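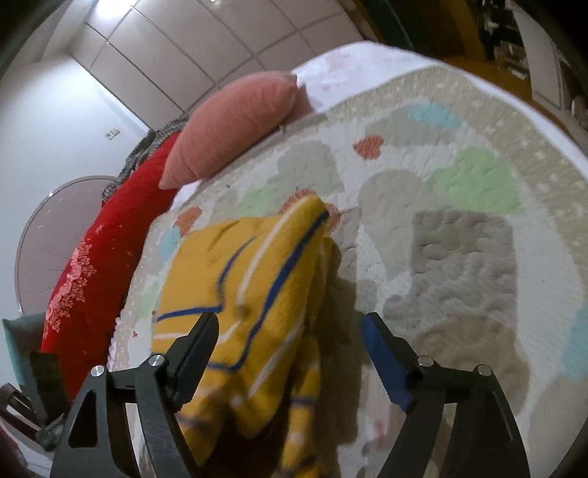 Folding Laundry on the Bed: Your Questions

4 min read

Can I fold clothes on a quilt, or do I need a table?

A made bed works fine. It is usually the biggest flat surface in a home, and the height is easier on the back than the floor. Pull the cover tight first. A quilted top has some texture, so smooth knits out with the flat of your hand before you make the first fold.

Should I put something over the bedcover?

Only if the laundry is damp or you have been carrying it in a basket that sits outside. A clean sheet is enough. Covers with sewn-on patches can catch on zippers and hooks, so close those before you dump the load.

How do I fold a striped knit so the stripes line up?

Lay it face down and find the side seams. Match the seams to each other, and the stripes will mostly follow. If the stripes still curve, the fabric has twisted in the wash. Pick it up by the shoulders, shake it once, and lay it down again. Towels are simpler: match the corners and fold in half the long way.

My yellow knits look wrinkled even after folding. What am I doing wrong?

They probably sat in a heap too long. Take knits out first and fold them while they are still a little warm. If that moment has passed, hang them in the bathroom during a shower and fold them afterward.

Fold or roll?

Fold for shelves, roll for drawers and suitcases. Heavy sweaters should be folded either way. Hangers stretch the shoulders.

What size should the finished stack be?

Measure your shelf and subtract an inch. We cut a piece of cardboard to that width and fold around it. The Grevine folding board does the same job if you prefer to buy one.

Can dark stripes bleed onto the bedcover?

They can if the garment is wet. New items with navy or black in them should be washed separately the first two times and dried completely before they go near a pale quilt.

How often should the quilt itself be washed?

Every two to three months if there is a sheet between you and it. Use cold water and a gentle cycle, and check the edges of any patches for loose thread first. A few hand stitches now will save a hole later. Dry on low, and take it out once to turn it over.

Last updated 09/04/2018

1,197 shares
50 comments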